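Flurkstead Folding Room Divider, Four Panel, Dark Brown

Reviewed 25 April 2024

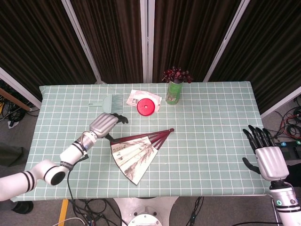
Why I bought it

My front room is one long space with a desk at one end and a table at the other. I wanted something behind the table so that I wasn't looking at the desk all through dinner. I didn't want to put up a wall or a curtain rail, and I rent, so drilling was out. The Flurkstead was the second divider I tried. The first was a Lellmont with woven panels, and it went back after a week.

Panels and frame

The Flurkstead has four pleated fabric panels in a dark brown and white posts between them. On the product page the brown looked close to black. In my room it is warmer than that in daylight and quite dark by evening. Anything light in front of it shows up well. My tablecloth is a pale green with a thin white grid and the two go together better than I thought they would. Dark things do get a bit lost against it, and the dark red artificial flowers I keep in a green container at the back of the table are the main case. I may swap them for something paler.

The white posts are the part I was unsure of. They stand out against the brown, and if you want the divider to disappear you should look for one with posts to match. I have got used to them.

Setting it up

It came in one flat box, already joined. There was nothing to assemble. I cut the straps, stood it up and opened it out. One person can do this, but the box is awkward on stairs.

It has to be angled to stay up. I have mine bent so that it goes across the far end of the table and then along the right side, and in that position it is steady. I tried it nearly straight first and it rocked when I walked past.

Cleaning

Pleats collect dust. The leaflet says to use a vacuum with a soft attachment, but mine pulled at the fabric, so I use a small hand brush instead and go down each fold. It takes a few minutes. The white posts wipe clean with a damp cloth. I have not had to deal with a real stain yet and the leaflet says nothing about washing.

What it does not do

It blocks the view and that is all. Sound goes straight through. It also lets some light past at the joins if there is a lamp on behind it. If you need quiet – for calls, say – this is not going to help.

Folded up, it fits behind a door. I put it away when I have more people over and need the table pulled out.

Other notes

I have had it since October and opened and closed it most weeks. The joints are still tight. One pleat near the bottom has a crease from the box that has never dropped out.

Plornirier makes a taller version with six panels, which would suit a bigger room. It was too wide for mine.

Rating: four out of five. I took one off for the crease and the thin leaflet.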